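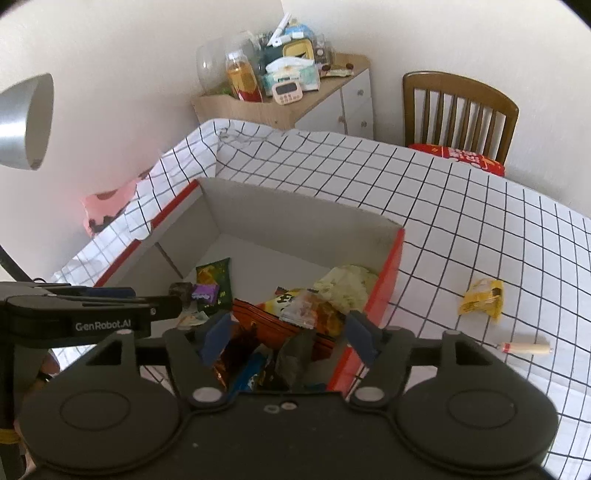 *Gripped snack bag and open cardboard box on a checked cloth.*

## 3. Loading and leveling a captured amp profile

This section covers moving a finished profile onto the Todton floor unit and matching its volume to your other presets. It assumes firmware 3.5 or later.

1. Turn the master volume all the way down.
2. Connect the unit to your computer with the USB cable and open Pietrzak Librarian.
3. Click **Import** and select the profile file. Files over 14 MB are refused.
4. Drag the profile to an empty slot. Slots 1 to 357 can be overwritten. The rest hold the factory set.
5. Wait for the slot light to stop blinking before you unplug the cable.

> **Caution:** Do not connect the speaker output of a tube amp to the unit's input. Use a load box with a line output.

Profiles made with a microphone already include the speaker cabinet. Direct profiles do not, and will sound thin and fizzy until you add one.

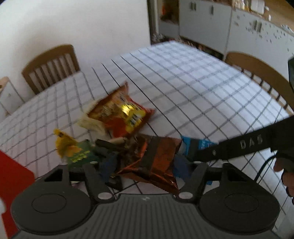
6. For a direct profile, press **CAB** and choose a cabinet. The Bustdale 2x12 is a good place to start with clean sounds.
7. Set **Gain** and **Presence** to noon. Noon is where the amp's own knobs were when the profile was made.
8. Play a few hard chords and watch the output meter. Adjust **Level** until the peaks stay below red.
9. Switch back and forth with a preset you know well and fine-tune **Level** by ear.
10. Hold **SAVE** until the slot name flashes.

**Note:** Large moves on **Gain** drift away from the original amp. If you need much more or less, load a second profile of the same amp made at a different setting.

If the slot name shows `ERR 5`, the file is damaged. Download it again and repeat from step 3.

Section revised 30 January 2024, L. Crabtree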